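손목 카메라 프레임 버리기, 어디서 버릴 것인가

목요일 밤. 빨리 적고 잔다. 오타는 나중에.

이번주 내내 한 일이 결국 필터 하나다. 손목 카메라에서 들어오는 프레임 중에 못 쓰는 걸 인식 노드 앞에서 걸러내는 거. 말로 하면 한 줄인데 짜다 보니 손댄 파일이 자꾸 늘어난다.

배경부터. 우리 스택은 대충 이렇다. 카메라 드라이버 → Tollel(인식) → Kendolon(플래너) → 팔 제어기. 데이터 저장이랑 재생은 Drornix로 한다. 로그 틀어놓고 타임라인 문지르면서 보는 그 툴. 다들 욕하면서 쓰는데 없으면 일 못한다.

증상. 그리퍼가 물체 가까이 가면 마지막 접근 구간에서 자세 추정이 튄다. 한 프레임에 한 번씩, 엉뚱한 데로. 그러면 Kendolon이 성실하게도 그 엉뚱한 목표로 재계획을 건다. 팔이 움찔한다. 다음 프레임에서 다시 원래대로 돌아온다. 또 움찔. 성공률만 보면 멀쩡해서 몇 주를 그냥 넘겼는데 관절 토크 그래프 보니까 톱니가 장난 아니었음.

처음엔 플래너 탓을 했다. 재계획 조건이 너무 예민한 거 아니냐고. 임계값 올렸더니 움찔은 줄었는데 물체가 진짜로 밀렸을 때도 안 따라간다. 당연한 얘기다. 되돌림. 반나절 날림.

그 다음엔 지연. 이미지 타임스탬프랑 관절 상태 타임스탬프가 안 맞아서 좌표 변환이 틀어지는 거라고 거의 확신했었다. 확신한 채로 동기화 코드를 다시 썼다. 보간도 넣고. 코드는 깔끔해졌다. 움찔은 그대로다.

그래서 결국 프레임을 눈으로 보기로 했다. 진작 했어야 했다. 에피소드 하나 골라서 719프레임. Drornix에서 한 장씩 넘기는데 단축키가 왜 하필 그 키인지 모르겠다. 손가락 꼬인다. 커피 두 잔.

보니까 바로 알겠더라. 가까이 붙은 구간은 초점이고 뭐고 없다. 노출도 한쪽은 까맣게 죽고 한쪽은 하얗게 날아가고. 그런데 Tollel은 이런 걸 줘도 답을 낸다. 무조건 낸다. 게다가 신뢰도도 꽤 높게 붙여서. 이게 제일 짜증나는 부분. 모른다고 하면 될걸.

신뢰도 점수로 자르는 건 그래서 포기. 분포를 그려봤는데 멀쩡한 프레임이랑 망한 프레임이 그냥 겹친다. 학습할 때 이런 입력을 본 적이 없으니까 점수도 믿을 게 못 된다. 재학습하면 되지 않냐, 맞는 말인데 다음 달 얘기고 나는 이번주에 팔이 안 움찔했으면 좋겠다.

해서 앞단 필터. 세가지 값만 본다.

선명도: 라플라시안 분산. 제일 흔한 거. 축소한 회색조에서 계산.
포화 비율: 거의 흰색인 픽셀이 전체에서 얼마나 되나.
암부 비율: 반대쪽. 그리퍼가 렌즈 앞을 덮을 때 잘 올라간다.

선명도 하나로는 안된다. 민무늬 물체 앞에 가면 멀쩡한 프레임도 분산이 바닥이다. 반대로 압축이 심하게 걸리면 블록 경계가 엣지 흉내를 내서 흐린 프레임이 살짝 높게 나올 때도 있고. 그래서 축소를 먼저 하고 계산한다. 축소하면 블록 티가 꽤 죽는다. 이거 순서 바꿔서 넣었다가 한참 헤맸다 ㅋㅋ

포화 비율도 단독으로는 별로다. 흰 매트 위에서 작업하면 항상 높다. 조합으로 봐야 함. 선명도 낮고 + (포화 높거나 암부 높거나). 이정도 규칙이면 if문 하나다. 모델 필요없다. 작은 분류기 붙이자는 유혹이 있었는데 참았다. 분류기 붙이면 그놈 디버깅을 또 해야 된다.

속도. CPU에서 프레임당 할 일이 거의 없어서 200Hz로 돌려도 남는다. 카메라가 그만큼 빠르지도 않다. 그냥 재본 거.

기준값은 손으로 맞췄다. 700장 정도 라벨 붙여서 쓸만함/못씀 나눔. 애매한 건 전부 쓸만함으로 보냈다. 이유는 간단한데, 쓸만한 걸 버리면 팔이 눈을 감는 거고 못 쓰는 걸 통과시키면 가끔 움찔하는 거니까. 눈 감는 쪽이 더 무섭다. 근데 이건 사람마다 생각이 다를 듯.

이제 진짜 문제. 버리면 그 다음은?

처음 버전은 버린 프레임에서 아무것도 발행 안 했다. 그랬더니 Kendolon이 입력 끊김으로 판단하고 안전 정지. 접근하다가 우뚝 선다. 움찔보다 더 나쁨 ㅠㅠ

두번째 버전은 마지막 추정값 재발행. 돌아가긴 한다. 그런데 타임스탬프를 옛날 걸로 두면 플래너가 오래됐다고 버리고, 새걸로 찍으면 거짓말이다. 거짓말 쪽으로 잠깐 갔다가 찜찜해서 나옴.

세번째, 지금 버전. 메시지에 상태 필드를 하나 추가했다. valid / held / lost. held는 마지막 자세를 그리퍼 기구학으로 끌고 온 값이고 공분산을 매 프레임 키운다. held가 10프레임 이어지면 lost. lost면 Kendolon이 재계획 안 하고 힘 센서 기반 접근으로 넘어간다. 어차피 그 거리면 카메라보다 손끝 힘이 더 정확하다. 메시지 정의를 건드려서 하위 노드 전부 다시 빌드한 건 좀 미안하다. 말 안하고 머지했다가 한소리 들음.

못씀 쪽 대표로 테스트 폴더에 넣은 것.

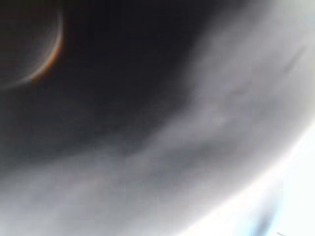 Hutsuliak은 그런 건 프레임 단위로 버리지 말고 영역별로 가중치를 줘야 한다고, 통째로 버리는 순간 남은 구석의 정보까지 같이 버리는 거라고 댓글을 달았다. 그리고 필터를 Tollel 앞이 아니라 안에 넣으면 메시지 정의 안 건드려도 됐을 거라고도.

흠. 앞부분은 반쯤 동의. 위에 저건 오른쪽 아래 끝에 또렷한 게 가느다란 검은 선 하나 정도라 영역으로 쪼개봤자 자세 추정에 보탤 게 없다고 본다. 근데 절반만 가려진 프레임도 꽤 있어서 그쪽은 가중치가 맞을 수도. 타일로 나눠서 타일마다 같은 세 값 뽑으면 코드도 별로 안 늘어난다. 마스크로 넘기면 되고. 다음주에 해보겠음.

뒷부분은 반대다. Tollel 안에 넣으면 Tollel 바꿀 때 같이 사라진다. 그리고 Drornix에서 재생할 때 필터만 따로 켜고 끄는 게 너무 편하다. 같은 로그에 기준값만 바꿔서 세 번 돌려보고 그래프 겹쳐보고. 이거 한번 맛보면 못 돌아감. 메시지 정의는... 한 번은 건드려야 했다고 생각한다. 모른다는 말을 할 필드가 없었던 게 원래 잘못.

결과는 아직 조심스럽다. 로그 재생에서는 튀는 목표가 거의 없어졌다. 실제 팔에서는 오늘 오후에 잠깐 돌린 게 전부고 토크 그래프 톱니는 확실히 줄었는데 접근 말미에 살짝 느려진 느낌이 있다. lost 전환이 너무 이른건가. 아니면 힘 접근 쪽 게인. 둘 다일 수도.

할 일 적어두고 끝.
- held 공분산 증가율을 속도에 비례하게
- 노출 고정해서 찍어보기. 자동 노출이 접근 중에 출렁이는 것도 범인 같음
- 테스트 폴더에 절반 가려진 것들 추가
- 필터 상태를 Drornix 타임라인에 색으로 표시 (빨강 말고 다른 색으로, 에러랑 헷갈린다)
- Kendolon 쪽 상태 필드 문서. 쓴다고 한 지 좀 됐다

코드는 정리되면 올림. 변수 이름이 지금 tmp2라서 좀 그렇다.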